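Tetell-Place: data card

Version 2, released 2026-09-02. Maintainer: Yutong Yin.

Summary

Tetell-Place is a set of teleoperated tabletop episodes recorded on a full-size humanoid. It was collected to test one question: whether a policy trained with relabeled subgoals (the Grollar method) needs fewer demonstrations than plain behavior cloning on short pick-and-place tasks. The release has 1000 episodes. Half carry subgoal labels and half do not.

Task

Each episode uses a white desk, a yellow plastic basket and one or more food items, such as a banana or a round red fruit. The operator is given a single instruction, for example "put the banana in the basket". Object positions are changed between episodes. The desk stays where it is within a session, and so does the fixed camera.
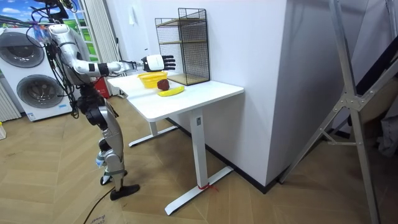 Episodes begin when the operator releases the hold pedal and end when the hand has returned to the start pose. Idle time before the first arm motion is kept. Trim it if your loader assumes motion from step zero; the script trim_idle.py does this with a joint velocity threshold.

Results

Success was scored by a person from the fixed camera view. An item touching the rim but not inside the basket counts as a failure.

Behavior cloning, 500 episodes: 70 percent
Grollar relabeling, 500 episodes: 80 percent

Both policies share the same encoder and training schedule. Seeds are in configs/vullholm. The gap narrows when all episodes are used, and we do not claim it holds for longer tasks.

Known issues

Wrist torque is missing from part of the May recordings. These episodes have the flag no_torque set and should be dropped for force-based training.

Subgoal labels were produced by the Dhillon segmenter and corrected by hand only where two labels overlapped. Boundaries at grasp onset can be late by several steps.

All recordings come from one room. Expect poor transfer to other backgrounds without augmentation.

Changes from version 1

Joint order now matches the URDF. Timestamps are monotonic.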